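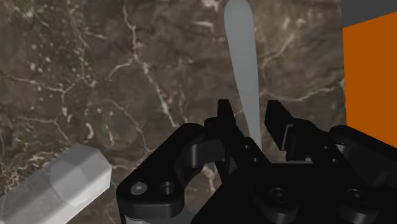
Brown marble with pale cream veins.

Hello Delyth, February update from the Ascombe hall kitchen! We've spent £3366 of the £4000 so far, mostly on the plumber and the new sink (the old one leaked again, right over the lino). Tala got £287 knocked off the cooker, bless her! Lunch club is back on and the soup goes fast. Still to do: the back door, which sticks, and the extractor fan. Gwilym has quoted £300 for both and can start next month.

Osian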